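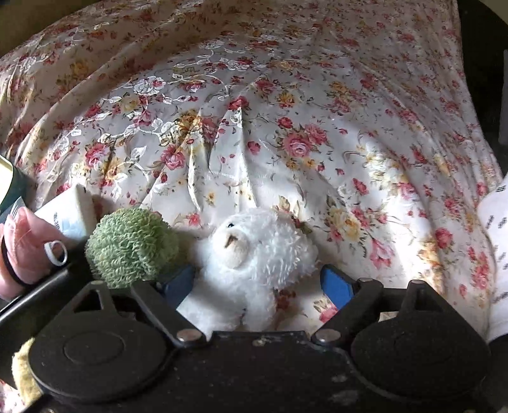 Celeste Torres replies that I should just pay for the new battery and stop making it everyone's problem. Fair. But the phone is six years old, Celeste, and I've started rooting for it.

Where we are as of this morning: full charge at breakfast, 14 percent by the time I'd found parking. I hadn't called anyone. I'd looked at a map.

Took it to the Proson counter in Irkville. The guy pressed on the back of it, made the face my dentist makes, and asked if I'd considered an upgrade. I said I'd considered a battery. He said those were "kind of a special order."

So he offered me a trade-in. Fifteen dollars. Store credit. Toward a phone that costs more than my first car.

For the record, the phone has 1,873 photos on it, most of them parking garage signs so I can find my level again. You can't put a price on that, though Proson gave it a try.

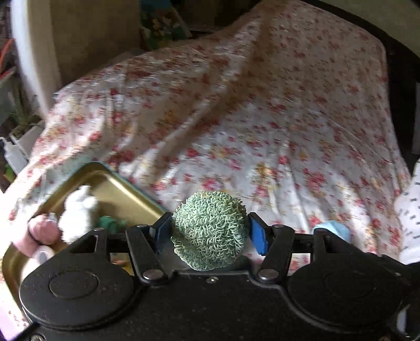
Anyway, I walked two blocks over to Henriques, where the sign still says they fix pagers. Battery in stock. Forty minutes. I was told to go get a sandwich, so I got a sandwich.

Things I learned while waiting with no phone: the deli has a clock. It's wrong – but it's there.

Came back and it was done. They'd also dug a plug of lint out of the charging port and saved it for me on a paper towel. So the cable I threw out in January was probably fine. So was the one before it.

Eduardo Pinheiro wants to know if the new battery is "genuine." Eduardo, I don't know. It says 100 percent and so far it's behaving. That's more than I can say for the genuine one.

Somebody else asked about water resistance now that it's been opened up. They told me to assume there isn't any. I dropped it in a sink in its second year, so I'd been assuming that already.

Update, 9 p.m.: 71 percent. I keep picking it up to check, and I suspect that's where the other 29 went.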